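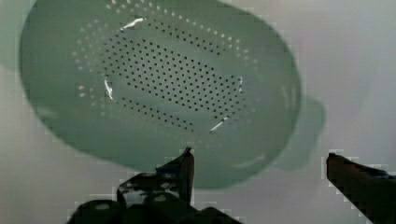 STRANGE BUT REPORTED

News > Weekly Letter > Police and Courts

A man slept for 10 nights in the bedroom department of a furniture store in Konville before a member of the staff found him, the police have informed us. He was found on Monday, a little after six in the morning, in a bed that costs $3,785 without the mattress.

The man is 38 years old. We do not print his name, as the charge against him is small and he has asked through his lawyer that his children should not read about it. He was arrested for trespassing, kept for a few hours at the station on Yao Street, and let go with a date for the court. There was a second charge at first, for theft, but the store has withdrawn it. I will come to this.

The store is the Stimby at the end of the bus line, the big one with two floors, which many of you know because it is also where the winter coat collection is held. The bedrooms are upstairs, behind the kitchens. They are built as small rooms with three walls, and each one has a lamp, a bed, a carpet and some books that have covers but no pages. According to the police report, the man used the same room each time, the last one in the row, which has a sliding door. It is the only one with a door that closes.

He did not break in. Every evening he came as a customer, some time before eight, and walked around with a catalog. When the announcement was made that the store would close, he went into the room, closed the sliding door and lay down on the floor between the bed and the wall until the cleaners had finished. Then he got on the bed. In the morning he made the bed again, waited in the customer toilets until the doors were opened, and walked out past the registers with his catalog under his arm.

The person who found him is Wissam Nseir, who is the morning supervisor of the upper floor. I spoke to him by telephone for a quarter of an hour. He was very polite and he seemed to be tired of the subject, because the radio had called him already.

"The pillows were wrong," he told me. "We put them with the zipper to the wall. For one week I found them with the zipper to the front, only in that room. I thought it was the new girl. I corrected her two times, and I have said sorry to her now."

On Monday he came in early for a delivery and decided to look at the pillows before anybody else could touch them. He slid the door open and saw a man asleep on his side, with his shoes placed next to each other on the carpet, on a sheet of newspaper. Mr. Nseir closed the door again. He went down to the loading area and told the driver, and the driver did not believe him, so they went up together. By then the man was sitting on the edge of the bed and tying his shoes. He said good morning. He asked if he could go, and Mr. Nseir said he did not think so.

Two officers arrived at half past six. The man showed them a small bag with a toothbrush, a clean shirt and a phone charger. He had used the electrical outlet of the lamp, which is a real one. The officers asked how long he had been coming and he told them without hesitation. He had written the nights down at the back of the catalog, with small notes about each one. The police have kept the catalog, so I cannot tell you what the notes say, although I asked.

Now to the theft. The store checked the department and made a list of what was missing, and it came to four items: a reading lamp, a wool blanket, an alarm clock and a cushion. The man denied that he had taken anything. By the afternoon the blanket and the cushion had been found in another of the bedrooms, where a decorator had moved them for a photograph. The alarm clock had been sold, with a receipt. The lamp is still not found, but the store has told the police that it may have disappeared before the summer, as the last inventory was not complete. The charge was taken back the next day.

What remains is trespassing. In this county it is a fine, and a judge can also order some hours of community work. The lawyer told me that he expects the fine.

The question that most people ask is of course why. A reader from Clurthorpe wrote to us to say that he must be homeless and that it is a shame to arrest him. Another reader wrote that he must be doing it for the internet. As far as I could learn, both are mistaken. The man has an apartment in Clurthorpe, and he pays for it. He has a job in an office that works with shipping papers. The police report says only that he "had not been sleeping well at home due to noise." The lawyer was a little more generous. In the building next to the man's bedroom there is a bakery that has bought a new machine, and the machine starts at one in the night. The man complained to the landlord and to the city. The city sent a person to measure the noise, but this person came at eleven in the morning.

I called the bakery. The woman who answered said that the machine was legal, that she was sorry for the gentleman and that she had not known. She said also that they have now put rubber under it. I don't know if this helps. The man has not been back in his bedroom long enough to say, his lawyer told me, as he is staying with his sister for the moment.

The story went around the town quickly. A petition was opened on the internet to ask Stimby to drop the matter completely, and when I closed this issue it had around 3,344 names under it. I looked through the first pages and many of the names are not from here. One person signed from a ship. The company has answered with a short statement that it "takes the safety of customers and employees seriously" and that it leaves the decision to the court. It did not want to tell me if the bed will be sold. Mr. Nseir said the mattress was taken away the same day, which is the rule also when a child has been sick on it, and that the bed frame is still in its place with a new one.

He told me also that there are now more people upstairs than usual, and that they all want to see the last room. Some of them lie down. The sliding door has been taken off and is standing in the storage. The cleaners have a new list on which they must sign that they looked behind every bed.

I should mention that this is not the first time something like this has happened in our area. Older readers will remember the student who lived for some weeks in the prompter's box of the theater, and who was discovered when he laughed during a performance. That one was never brought to court. The theater gave him a job at the coat check, and he stayed there until he finished his studies. And there was the couple who spent their wedding night in the garden center because their hotel had lost the reservation, but they had asked the owner first – so it is not really the same kind of case.

The hearing will be in the small courtroom in Konville, on the ground floor, in September. It is open to the public, but there are few seats, and the clerk has asked me to write that people should not bring pillows. Apparently somebody has already called to ask if it was allowed.

A correction to the previous issue: in the item about the goat in the car wash I wrote that the driver had left the window open. It was the back door. The driver wrote to us and was quite unhappy about it, and she is right that it makes a difference for her insurance. The goat was also not hurt, which I forgot to mention.

If you live near the bakery in Clurthorpe and you also hear the machine, please write to me, with the hour if possible. I would like to know about the rubber. Letters that arrive before Monday can still go in the next issue, and I can leave out your name if you prefer it so.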